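Projects > Student Builds > Spring Reports > Button Pusher

We use cookies to remember your settings. By staying on this page you agree to our cookie policy.

Teaching a garage arm to push buttons

So my plan for the semester was simple: build a small arm in my parents' garage, put a row of push buttons in front of it, and get it to press whichever color I asked for. I gave myself until May and a budget of 200 dollars, and I blew through the budget first (no surprise to anyone who has bought motors before).

The frame is cut from Plistodwood sheet, a pressed board the Dodier tool library sells as offcuts. It's cheap and it drills nicely, but it swells if you leave it on a damp garage floor overnight. Ask me how I know! I recut the shoulder plate twice and sealed the second one with floor varnish. The motor board is a Takton, and I picked it mostly because the shared workshop already had one in a drawer and a stack of handwritten notes to go with it.

My first try at pressing a button went badly. The arm came down way too fast, missed the cap, hit the bench and stripped a gear in the wrist. That was 30 dollars gone in one second. After that I decided I wanted a simulation to practice in, so I could crash as much as I liked for free.

Building the simulated room took longer than the arm did, which I still find kind of funny. I gave it a table, some furniture and a ceiling light, and I went with a big checkerboard on the tabletop so I could judge distance by eye while I was debugging. The buttons are purple, green, orange, yellow and blue. I spent a whole evening on the shine of the table and I regret nothing.

Then came the actual practice runs. I wrote the motion in two steps, first move over the button and stay high, then go straight down slowly. The orange one gave me the most grief. It sits right up against the green one, and my path planner kept wanting to cut the corner. Raising the travel height fixed most of it. My best batch in simulation was 68 good presses before a miss, and I did a little dance in the garage.

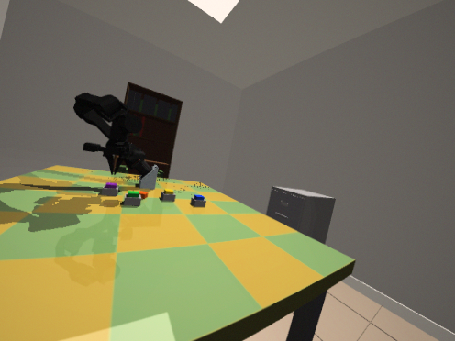 Huỳnh
Student builder, second-year robotics elective

Moving the code back to the real arm was humbling. The simulated joints have no slop in them and mine have plenty, so every press landed a bit to the left. I ended up adding a correction for each button by hand, which is ugly but works on four of them. Orange still fails more than I'd like.

The slow final drop takes 7 seconds on the real arm and I want to get that down. Next I'm going to swap the wrist gear for a metal one and try a softer fingertip, maybe a pencil eraser to start with. The wiring also needs a proper sleeve, it's all zip ties right now.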